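Why I Still Read With a Slow Group

I have belonged to the same reading group for 22 years. We meet in the back room of the library in Tellen at seven in the evening, and we read old books slowly. This past winter we finished a long epic poem in translation, and it took us from the first cold week of fall until the end of February. A younger relative of mine read the same poem in a single weekend for a college course and got an A on the paper. She asked me why anyone would take that long.

It's a fair question, and I have thought about it more than she probably meant me to.

The usual case for reading the classics is that they improve you. I don't believe it, at least not in the way it gets said at graduations. I have known people who could quote pages of Greek tragedy and were unkind to waiters. I have known people who never finished a novel and would drive across the state to help you move. If old books made people good, English departments would be the happiest places in the country, and I have worked in one.

My own case is smaller. A book that has been read for a very long time gives a group of people something to argue about that none of them owns. When we talk about the news, everybody arrives with a side. When we talk about whether a king in a poem was right to send his son away, the sides have to be worked out on the spot, and they don't line up the way you'd expect. Delia Jara and I have voted differently in every election since I met her. We agreed about the king. We agreed so strongly that we ended up arguing with the rest of the table until the library closed.

That kind of talk needs time. You can't get it out of a summary, and you can't get it out of a weekend either. Our pace is 900 lines a month, which sounds like nothing. What happens at that speed is that the book hangs around. You read a passage, you go to work, you get a bad phone call, and when you pick the thing up again the passage has changed a little. One line about an old man washing his hands meant nothing to me in the fall. By January I had been to a funeral and I could hardly read it out loud.

I know the objections. Mohammed-Awal Zakaria, who joined us from the community college in Birport, brought up the main one at his first meeting. He wanted to know who had picked the list. The list we started with had been copied out of the back of an old encyclopedia set, and it leaned heavily on one corner of the world. He said a conversation that keeps most people out of the room should not call itself great. Some of the older members were offended. I was too, for a week or so, and then I looked over the list again and couldn't find a good answer for him.

So we changed it. We now take every third book from outside the old set, and whoever proposes it has to lead the talk. Some of these have gone badly. We read a collection of court poetry in a translation so stiff that we gave up after two meetings. But the arguments got better, and the old books got better too. You notice how odd the Greeks are once you have something to set them beside. 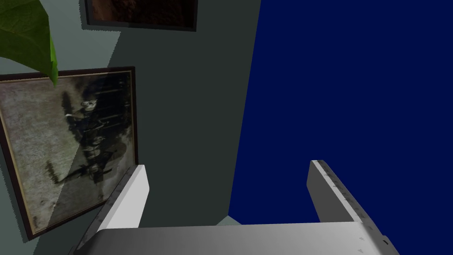

The second objection is about translation, and here I'm less patient. People like to say that if you can't read the original you haven't read the book. By that rule almost no one has read anything. I have three versions of the epic on my shelf, and they disagree on nearly every page. I used to see that as a defect. Now I bring all of them to meetings. When one translator writes "anger" and another writes "grief," the group has its evening's work laid out.

The last objection is cost, and it is the weakest. The Opoku bookstore over in Lultari sells used paperbacks for 3 dollars, and the library will find you nearly anything if you can wait. What people really mean by cost is attention. They're tired at night, and a screen is easier. I'm tired too. I have skipped meetings for worse reasons than that, and once I came having read only the introduction – I got caught in ten minutes.

The library board asked us last spring to show that the group was worth the room. They wanted attendance numbers. We have nine regulars on a good night, so the numbers didn't help us much. I wrote back that the town spends 4000 dollars a year on the holiday lights and I like the lights, and that our room costs the heat and one lamp. They let us keep it.

We start the next book in two weeks. It's a long one, and I've already heard complaints about the size of the print.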